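Search this site Enter keywords Go

Residents > Okness House > Kitchen > Minutes

OKNESS HOUSE KITCHEN MEETING
Minutes, May

Held Wednesday at 7:10 p.m., the 7 p.m. start having been used up by a discussion of where to sit. Six residents present, one on the stairs listening. Apologies from the second floor, which sent a plate back instead.

1. Last month's minutes
Approved, with one correction. The word "feud" in item 4 is to read "exchange of views." The sticky notes from the exchange of views have been taken down.

2. Money
The kitchen tin holds $300. The dishwasher repair bill from Wieser came to $668. Several people looked at these two figures for a while. Agreed that everyone puts in $50 by the end of the month and the rest goes toward dish soap. A motion to return to washing by hand got one vote, from the person who eats out.

3. Groko order
The bulk order arrived with 10 bags of lentils. We had asked for one. Groko will take them back if we pay the shipping, so we are now a lentil household. Soup night moves from optional to strongly encouraged.

4. Refrigerator
Shelf labels are being ignored. The top shelf remains the top shelf of whoever labeled it. Anything without a name on it by Sunday night becomes soup (see item 3). It was asked whether the side of the refrigerator could be used for the chore chart. Opinions split between those who like it plain and those who would like to know whose turn it is. Trial period of one month, magnets only, no tape.

5. Spice rack
The longest item, as feared. The rack was put up in April after two meetings on the subject of height, and the complaint now is that there is no system. Alphabetical order was proposed and lost, the objection being that we could not agree whether red pepper goes under R or P. Order by cuisine was proposed and lost faster. Carried: things stay on the tier where they are now, and you put back what you took. 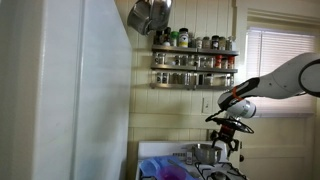
Okness House kitchen secretary

The jar with the yellow label keeps its place on the top shelf, as it is the only one anybody can find before coffee. The two red caps on the middle shelf stay together. Jars on the bottom shelf are to be labeled on the front by whoever filled them, brown powder being a broad category.

The pot on the wall stays up. A request to move it over the stove was noted and will be noted again next month.

6. Blinds
Down in the daytime, per the spice people, who say light fades paprika. Up in the evening, per the basil people. The basil people were reminded that evening is dark. Left open.

7. Any other business
The Codent timer still beeps at 6 a.m. Whoever set it is asked to unset it.

Meeting closed 8:40 p.m. Next one in June, same table. Bring a chair if you want one with a back. Lentils will be served.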